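The dropped plate fault: your questions answered
Clodbridge workshop, last updated 2024-07-19

A lot of you have been in touch since I wrote up the gripper fault on the Dallura arm, so I've pulled the questions together. I'll add more when I get a minute!

What went wrong in the first place?
The arm was meant to pick up a flat plate, lift it and set it down again. It kept closing its fingers too high, lifting nothing, and then carrying on as if it had the plate (very pleased with itself, too). Out of 61 runs in the simulator, 23 ended that way.

Did anyone get hurt?
No. All of those runs were simulated. We did stop using the real arm the same afternoon though, and it stayed off for nine days while we looked into it.

So was the gripper broken?
That was my first guess and I was wrong - the gripper was fine. Bouchra Ait Ali went through the logs and found the tool length had been typed in 6 mm too long, so the arm thought its fingers were lower than they were.

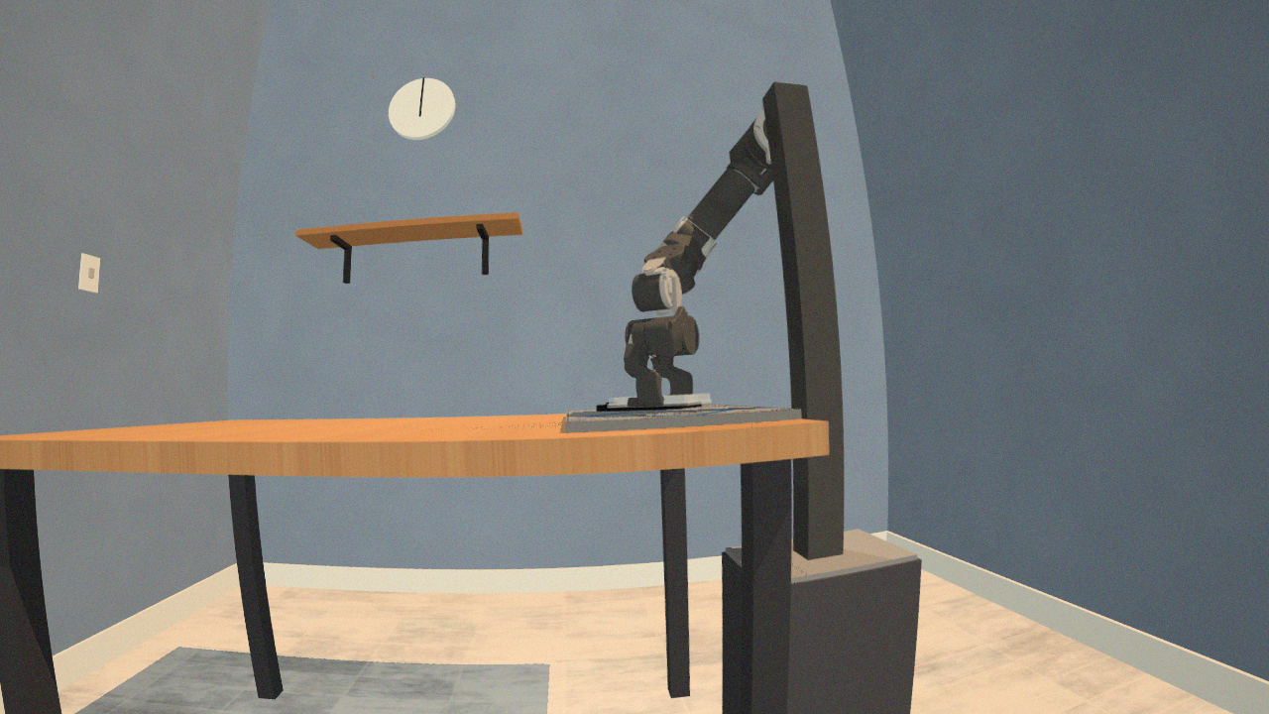 Why does such a small error matter?
With a chunky block you'd probably never notice, and we didn't, all the way back to December. A thin plate lying flat in a shallow tray is another story. The fingers have to come down until they're nearly touching the surface, and there's hardly any edge to get hold of, so a few millimetres is the whole job.

Why didn't it stop by itself?
The program only checked that the fingers had been told to close. It never asked if there was anything between them! Moataz Ghoneim has added a check on the finger gap, and an empty grip now stops the arm before it lifts.

I've got the same setup. What should I do?
Measure your tool length by hand and compare it with the number in your settings file. Go slowly on the first few picks, and keep your hands out of the tray while the arm has power, even if it looks parked.

Is it sorted now?
The length is, yes. I'm still not happy with the speed on the way down, so that's next on my list.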